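Search this site Enter keyword Go

The Drying Rack Is Also a Cupboard

By Tapio Tikkanen
May 2019
3 min read

My friend Steinar Þorgeirsson believes that dishes must be dried with a towel and put away the same evening. I have washed dishes by hand for 23 years, and I do not agree with him. A plate that will be used tomorrow morning can stay where it is. 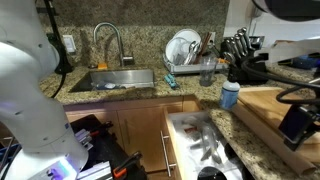
The towel is the weak point in Steinar's system. It is clean for the first plate and tired by the last bowl, and still we trust it. Air needs no washing. Two white plates standing upright in a metal rack, with the spoons near them, are in my opinion already in their place. They are also easy to reach, and I cannot say this about my upper cupboard.

I must be fair and admit that the counter has a limit. Steinar once spent 337 dollars on a folding rack and then complained that he had no place to cut an onion. 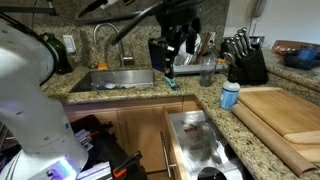
My rule is that a thing may live on the counter if I use it every day. By this rule the knives stay, and the glass for water stays. I am less sure about a long rolling pin lying in front of the cutting board, because most of us do not bake daily. But a drawer is a good place to forget a rolling pin, and when I see mine I make bread more often.

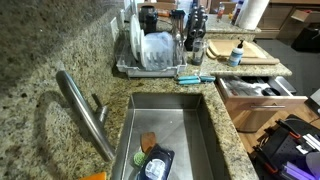 Should the rack be emptied before the next washing?
Empty it when there is no room for the new dishes. Take out what is dry, beginning with the plates, and leave the tools you will need for the next meal.

Steinar will visit me in June. He will bring his own towel, and I will let him use it.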